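Section 4: Covering and Marking Your Work Table 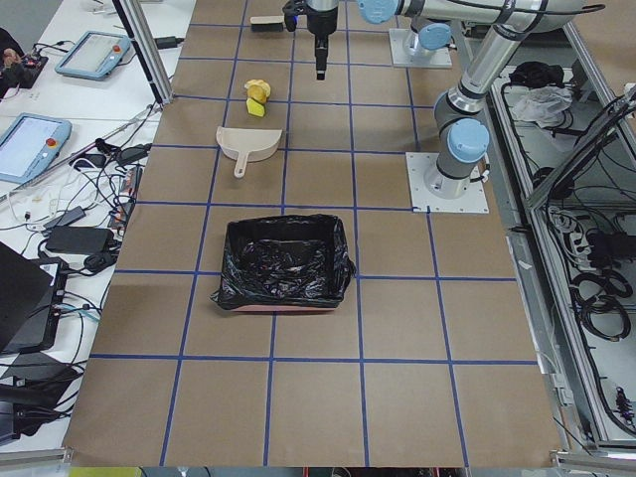 Welcome back! If you've come straight from Section 3, your Roltard cutting table should be standing on all its feet and not rocking, and you're probably itching to cut some fabric. I'd ask you to hold off for one more cup of coffee. A good paper cover with a marked grid makes every quilt top you cut afterward go more smoothly, and it's a pleasant job for a quiet evening (I like Tuesday, myself, with the radio on).

Before you start

Wipe the tabletop down and let it dry all the way. You'll want a roll of plain heavy paper, low-tack tape, a long straightedge, a pencil, and the two end clamps from the Jindum accessory bag, part number 203.

Laying the paper

1. Unroll the paper and let it rest flat overnight if you can. Paper fresh off the roll wants to curl right back up, and you'll lose that argument.

2. Center the sheet on the table and clamp one end only.

3. Smooth it toward the free end with the flat of your hand, going slowly. Small wrinkles are fine and will settle down as you work. A fold that catches your fingernail should be lifted and laid again.

4. Clamp the second end, snug but not tight.

CAUTION: Never use a rotary cutter directly on the paper. Always put your cutting mat down first. The blade will go through the paper and score the table, and the warranty doesn't cover that.

Marking the grid

5. Starting from the left corner nearest you, make a small pencil tick every 14 centimeters along the front edge. Do the same along the back.

6. Lay your straightedge from the first front tick to its partner at the back, and run the tape along it. Keep the tape on the same side of the straightedge every time, or your squares will drift.

7. Repeat for the crosswise lines, measuring up from the front on both sides.

NOTE: Don't stretch the tape as you lay it. Stretched tape creeps back over a day or two and takes your nice square corners with it. Bezawit Tsegaye, who tested this section for us, tears hers off in 92 centimeter lengths and overlaps the ends, and her lines are prettier than mine.

8. Check one square in each corner with a quilting ruler. If one is off, peel back only the nearest strip and lay it again.

Replace the cover when the tape starts to lift. Storing the leftover paper is covered in Section 5, along with the side shelf.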